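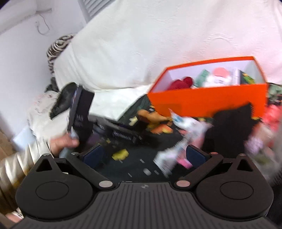
Kernora Home Demonstrations Team
Questions from people recording at home

What am I supposed to do with the gripper?
Pick things up and put them somewhere else, the way you would if you were tidying. Toys in a box, packets in a bag, clothes on a chair. The task card in the app says which kind of job we want that day. One run of the job from start to finish is one example.

Do I have to clean the room first?
No. Leave it as it is. The Lunton set has 1,121 examples and too many of them were made on bare tables. We want plush toys on the rug, bedding hanging down to the floor, boxes with things already in them. Do put away mail, medicine bottles and anything with your name on it.

Can I use my other hand?
Yes, if the task card says "two hands." You can steady a box or move something out of the way. On a "gripper only" card, keep the free hand back. If you forget, mark the example as mixed and keep going. Mixed examples go in a separate folder and still count toward your hours.

How fast should I move?
At your normal speed, or a little under it. Some blur is fine when you swing from one spot to another. Slow down for the last few inches before you close the fingers.

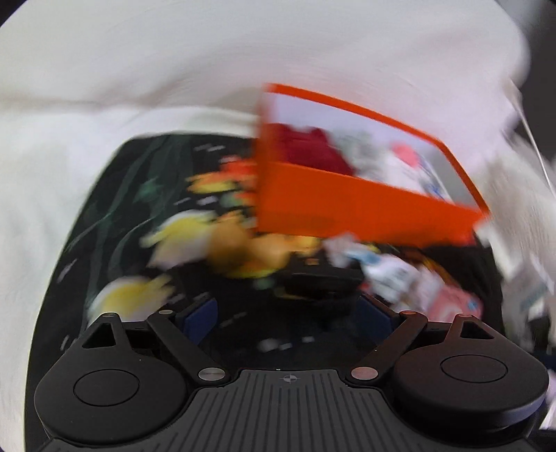
Soft toys and thin packets give people the most trouble. For a soft toy, close on the body and leave ears and tails alone. For a packet, go in along the edge. If you miss, try again without stopping the recording. Misses followed by a second try are useful to us, so please don't delete them.

How long is one example?
Most run 21 to 32 seconds. If a job takes longer than that, split it in two at a point where the gripper is empty.

How many should I do in one sitting?
Stop at 27. Cường Hồ checked the Warkano recordings and found that people got sloppy past that point. Take a break and move a few objects before the next batch.

Something fell behind the bed. Does that ruin it?
No. End the recording, choose "dropped" and start a new one.

Can other people or pets be in the room?
Adults who have signed the form, yes. Children, no. Pets are fine if they stay off the rug.

When do I upload?
Any night before Wednesday. Use the cable, since the wireless transfer drops long files. Birdie Okafor looks through each batch and sends back notes, usually the next day.

Who do I write to if a finger pad comes loose?
Tuấn Mạc. Don't glue it yourself. He has spare pads and will mail you a pair.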